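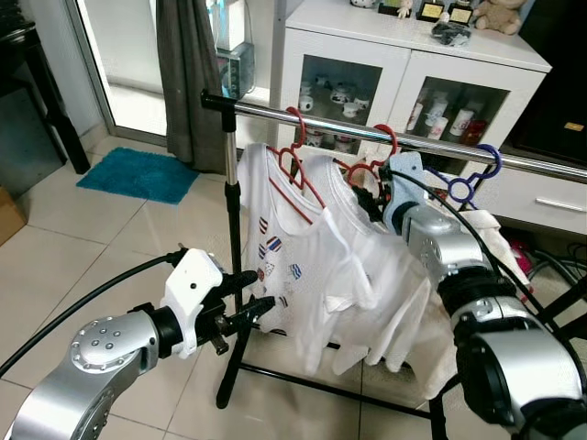 Reisinger's note in the shared log claims the hanger task is as good as solved, and that 100 more demos by remote control would close the gap on the neck opening. I don't buy it. More of the same demos gives us more of the same hesitations, and the arms will learn to hesitate very well.

Filed under: Bench Notes / Teleop / Garments

2020-01-07

Went back through the hanging set before adding anything to it. We have 352 episodes on disk and I would keep 224 of them if it were up to me. Most of what I would throw out has the same fault: the operator gets one gripper on the hanger, then waits, then nudges, then waits again. On the leader side that is a person thinking. In the data it is a long stretch of nearly identical joint positions with no reason attached. Prultura will train on it without complaint and then sit there at the collar doing nothing.

The Ciltunthorpe people say to trim the pauses with a velocity threshold. Tried that in October. It also trims the slow part where the hanger goes through the neck, and that part is the only one I care about.

Other thing. Right arm holds the hanger, left arm goes for the cloth, every time. It's comfortable for the operator, so everybody does it. I'd like a batch with the roles swapped before anyone tells me the policy has learned "hanging" in any general sense.

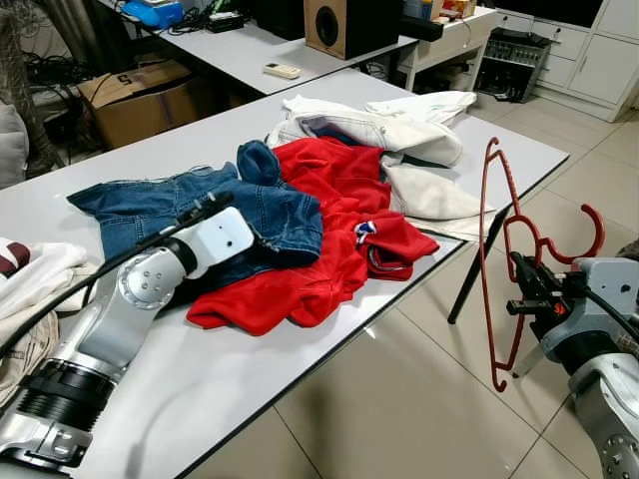
Left gripper over the denim, hanger in the right.

Denim is its own problem. Stiff enough to push back, and the operator gets no force at the handles, so they go by eye and press too hard. Asked for current limits on both wrists, was told it would spoil the feel. What feel?

I did a few by hand-guiding to compare, pushing the arms through the motion with gravity comp on. Smoother paths, better approach angle. But my own arms end up all over the camera view, so the images are no good for training and we only get trajectories out of it. Florkberg swears by this method. They also work with rigid parts — easy for them.
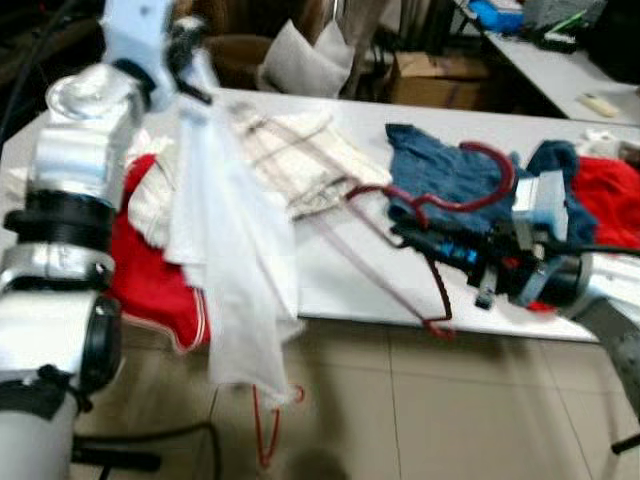
Notebook 2, p. 14

Thin cloth is worse again. Once a gripper has it pinched, the loose part goes where it likes, and I have yet to see two operators handle that the same way. Averaging over their habits does not give you a habit.

To do:
- relabel the pauses, don't cut them
- swapped-arm batch, shirts only
- ask again about current limits
- fix a rule for spare hangers on the table: either in every episode or in none
- no more success numbers in the log until somebody writes down what counts as hung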